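Workenport Shared Residence Guide
Section 3: Folding and Storing Fleece and Heavy Tops

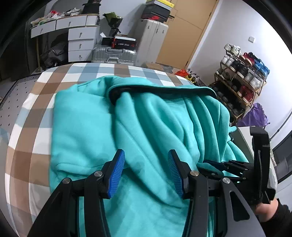

Shengli Yuan asked that this section cover folding on the bed, as most residents who wrote in about the last edition wanted to know where they were meant to fold when every other surface was taken. Baoshan Duan replied that the bed was acceptable provided the doona had been pulled off first and the sheet drawn tight, and that a resident who folds on a soft, lumpy surface will end up doing the job twice. Both points have been adopted in the steps that follow.

3.1 Before you begin

This section applies to sweatshirts, hoodies, fleece jackets and tracksuit tops. Woollen jumpers are dealt with under Hand Washing and Flat Drying.

Check that the garment is fully dry. Fleece holds moisture at the cuffs, the hem and the double layer of the hood long after the body feels dry to the touch. Press each of these between two fingers. If any part feels cool or heavy, return the garment to the airing rack.

CAUTION: Do not store damp fleece in a closed drawer or suitcase. Mildew odour is difficult to remove and will spread to other clothing.

3.2 Folding on the bed

1. Clear the bed of pillows and loose items. Smooth the bottom sheet towards the foot of the bed.

2. Close any zip to the collar. Tuck drawcords inside the neck.

3. Lay the garment face down with the hem towards you. Open out bunched areas by hand, working from the centre to the side seams. A checked or striped sheet is useful at this stage, as the lines may be used to keep the hem straight.

4. Fold one side in by a third and lay the sleeve straight down the back. Repeat on the other side.

5. Where there is a hood, fold it flat onto the back of the garment. Do not roll it.

6. Bring the hem up to the middle, then fold once more to the shoulders. Turn the garment over.

7. Press out trapped air with the flat of both hands. Fleece will spring back slightly – this is normal and does not mean that the fold has failed.

NOTE: Thick garments may be left at a single fold in step 6 if they are to go into a suitcase.

3.3 Choosing where to store

Shallow drawers. Suitable for socks, underwear and T-shirts only. A folded fleece will catch on the drawer above and may pull the runner out of line.

Deep drawers. Stand folded tops on edge in a single row. Do not force the drawer shut.

Suitcases. A hard case may be used for out-of-season clothing. Store it upright in front of or beside the dresser, with the handle uppermost, and leave enough clearance for the drawers to open. Rooms fitted with the Mitard narrow dresser require a clearance of 400 mm.

Top of the dresser. This surface is for items in daily use. Clothing in plastic bags should be sorted and put away by the end of the month in which it was placed there. Bags should not be stacked against the wall vent.

Open space beneath the dresser. One soft bag may be kept in this space. Poles, sticks and broom handles should be stood in the corner behind the door, where they cannot slide across the walkway.

3.4 Seasonal changeover

Changeover takes place in March and again in September. Residents of the Negash and Ikine wings may collect cotton storage bags from the linen room, at 100 bags per wing. Label each bag with the room number and a short list of contents.

Garments no longer wanted should be laundered, folded as set out in 3.2 and left on the linen room shelf. Unlabelled bags left in corridors will be removed at 5 pm.

Storage of shoes and boots is covered in Section 4.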